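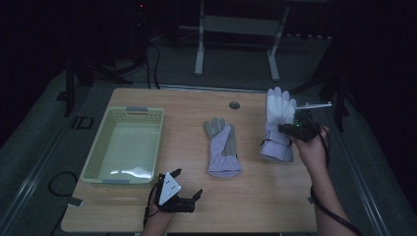
How to wash garden and work gloves without wrecking them

Updated April 2022

Gloves first, basket second, machine last. Most people go straight to the machine and end up with stiff fingers and a lining that comes out like a sock. Takes me one evening plus drying time. Do it every few weeks in the season, less in winter.

What you need

Bucket or a deep sink
Old toothbrush
Mild dish soap – the plain kind, no bleach, no degreaser
A towel you don't care about
Something with holes in it for carrying and draining, laundry basket is fine
Clothespins

Step 1. Sort them

Fabric in one pile. Rubber or coated palms in another. Leather on its own, always. If you can't tell, check the tag inside the cuff. No tag, treat as coated and keep the water cool.

Match pairs now. Singles go in a separate bag and get one month to find their partner. After that they become the glove for painting, or for cleaning the grill, or trash.

Step 2. Knock the dirt off dry

Outside. Clap them together, then brush. Get between the fingers. Mud comes off dry a lot easier than wet, so if they're caked leave them on the porch overnight and do it tomorow. Turn the cuffs out and shake. Seeds, grit, the occasional bug.

Burrs you have to pick by hand. Use tweezers. I tried a lint roller, waste of time.

Step 3. Wash

Fabric gloves – cool wash, gentle cycle, mesh bag. Small load. No fabric softener, it leaves them slick and you'll feel it the next time you pick up a shovel.

Coated gloves – by hand. Put them on, soap your palms, and wash like you're washing your hands. Easiest way by far. Rinse, still wearing them, until the water runs clear. Then peel them off from the cuff, slowly. Don't yank the fingertips or the lining comes with it.

Leather – damp cloth only, a little saddle soap on the bad spots, wipe off. Never soak. If they're already soaked from rain, just go to step 4 and be patient.

I keep a jug marked 400 ml by the sink and use one of those per pair for the hand wash, plus a small squirt of soap. More soap just means more rinsing.

Step 4. Get the water out

Don't wring. Lay them on the towel, roll it up, press hard with your forearms. Unroll, move to a dry bit of towel, do it again. Leather gets pressed too but gently.

Lining pulled out on a finger? Push it back with the handle of a wooden spoon while it's still damp. Dry it'll fight you.

Step 5. Dry

Clip by the cuff, not the fingers. Hung by the cuff the water runs down and collects in the tips, so give them a squeeze after an hour. Some people hang fingers up for that reason. I've done it both ways and the fingers get clothespin dents. Your call.

Shade, moving air. No dryer for anything coated, no radiator for leather. A full day for fabric, two for coated, as long as it takes for leather. Flex the fingers now and then while leather dries or you'll have a pair of boards. Rub in a bit of conditioner at the end.

Step 6. Check before you put them away

Stick your hand in each one. Feel for damp at the tips. Damp gloves in a closed drawer smell awful inside a week, ask me how I know. Hold the palms up to a lamp, look for holes. Small hole in fabric, stitch it. Hole in a coated fingertip, it's done for wet work, keep it for raking.

About storage

Flat, in pairs, cuffs together. Not balled up. I used to fold one cuff over the other like socks and it streches the elastic – stopped doing that last June.

Questions I get

Can I use vinegar for the smell? Yes, a splash in the rinse water, fabric only. I wouldn't on leather.

Baking soda? Shake a spoonful inside, leave overnight, tap it out. Fine for all types as long as they're dry to start.

How hot can the water be? If it's comfortable on bare hands it's plenty.

Dish gloves? Same as coated but turn them inside out halfway. Blow into the cuff to pop the fingers back out.

Next page is boots, still working on it.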